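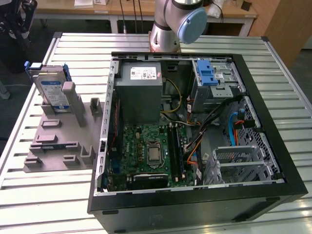 Skotton, the computer repair and resale shop on Trudska Lane, will run its Old Computer Amnesty again this May, and residents are invited to bring in whatever has been humming under the desk since the kids were small. Last year the shop took in 1,463 machines, several of them still holding a CD. Most were perfectly good. A desktop tower with its side panel off is a fairly plain thing, with a power supply, a processor and a couple of slots of memory, and the cure for a slow one is often a clean and a new drive. Owners had generally been told to buy another computer, usually by someone selling them.

Drop-off is free from 9 am until 4 pm, at the rear roller door. Please bring the power cable. Please don't bring the printer. 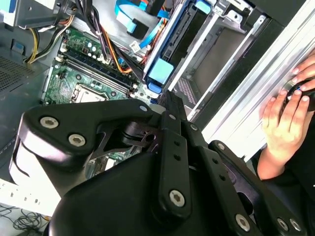
Florian Mayrhofer said he had put off coming for three years on account of his tax records, and was relieved to be handed his old drive back in a paper bag with his name spelled correctly. Anyone who would like the same treatment need only tick the box on the form. Drives left behind are wiped before a machine is resold, at no charge.

Refurbished desktops start at $107, with a keyboard in whatever colour is left. Schools and neighbourhood houses get first pick.

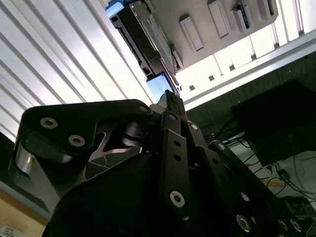
Machines past saving will go to the recycler Ekström for their metals, along with the usual mountain of cables. The shop hopes to take in more than 1,701 computers this time, and has cleared the back shelves to make room.

Enquiries: Valter Lundgren, Skotton, mornings preferred.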